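Zillham talk, equipment budget slot. My notes, don't hand out

Start on time even if the back rows are still getting coffee. 16 minutes, then questions.

Open with the number. 266 hours of hand-held gripper recording planned before we spend a cent on arms. Pause. Let them do the math on their own labour rates.

Who I am, one line. Look after purchasing and floor planning for the Mellell project. Not an engineer. Sign the forms, get yelled at when the forms are wrong.

Main point up front: the arm is the line everyone argues over and it's the easy one. One quote, one invoice, done. The small stuff is what blew up our first budget. Say it slowly, this is the bit people write down.

Our first sheet. Had two arms, two controllers, a bench and a line called "misc". Misc ate us. Spare jaws, printed markers, cables, chargers, storage cards, the freight on all of it. Show the old sheet, let them laugh, move on.

Then why we went hand-held first. Cheaper per station, people learn it fast, can cary it into any room. Two grippers per operator, left and right, plus one full spare pair per site. NOT one spare gripper, a pair. We bought singles and ended up with three lefts.

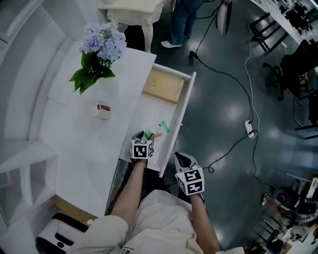
Consumables next, and please don't skip it like last time. Anything that gets handled all day wears out, and the printed parts go before the expensive parts do. Marker cubes are the one I'd point at. One on each gripper, black and white pattern, and with the left one reaching down into a drawer like that you can see how close it gets to furniture. Corners get scuffed, pattern gets dirty, tracking goes funny, you lose a morning. Keep a box of them. We now budget 200 replacement cubes for the year across all sites and I'd sooner have leftovers. Same with jaw pads. Same with the little props, the packets and so on, they go soft and tear and then your recordings stop matching each other.

Furniture. People forget it's equipment. If the task is drawers you need a drawer, and a second one the same for when the runners go. Buy both on the same order, the maker changed ours between orders and the new one sat lower. Put it under capital, not office supplies. Finance will try to move it. Don't let them.

Power. Have the electrician quote BEFORE the floor plan is signed off. Ours came after. Leads across the floor for weeks, then cable covers, then a proper outlet, so we paid for it three times over. Budget the outlet. Also lighting, ask what the floor finish is, shiny floors bounce the ceiling lights around and you may want mats. Mats are cheap. Freight on mats is not.

Lead times. Yen shipment (the jaws) quoted in July, showed up well after the operators were already on payroll. Worst line in the whole budget, people waiting for parts. Order the long-lead stuff first even if the room isnt ready.

Gruvness question. Someone will ask if we'd lease through them. Answer: we looked, fine for arms, no good for hand-helds because wear isn't covered. Don't get drawn into rates, not mine to share.

When to buy the arms. Two gates:
- recording hours done and checked, not just done
- task list frozen, no more "can it also do" emails
Miss either one, hold the order. We missed the second. Reach was wrong for half the new tasks, had to rework the mounting.

Rule for the sheet: no line called misc. If you cant name it, go and find out what it is.

If running short, do the storage bit. Backups cost more than the recorders did. If running long drop it, skip Gruvness too unless asked.

Last slide is the blank template. Leave it up during questions. Link is on the Zillham page, should be live by Saturday, check that before I promise it!!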